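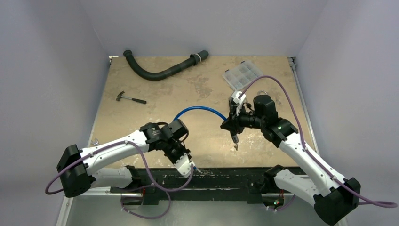
Hose with the collar, hammer for scale

How do I get a seized collar off an old garden hose?
Asked by Hanyu Xie, July 2020

I inherited a thick dark green hose along with a house in Fellport. The collar near one end has not moved since October, when I last had the patience to try. I've used penetrating oil, hot water and language. A new hose is $59 and I am cheap. Does the hammer have a role to play, or is that just how I feel?

2 answers

Thịnh Thân
The hammer does have a role, a small one. Tap all the way around the collar, lightly, turning the hose as you go. You're trying to crack the crud in the threads, so stop well before you've made it oval. Then soak it in white vinegar for 12 hours, dry it, and use two pairs of pliers, one on each side of the joint. Wrap the jaws in a rag if you care about looks. If it still won't budge, cut the hose behind the collar and clamp on a mender fitting. I did that to mine nearly 12 years ago and it drips only when company is over.

Comment from Hanyu Xie: Vinegar is in. The kitchen smells like a pickle and I have been spoken to.

Dong
just buy a new hose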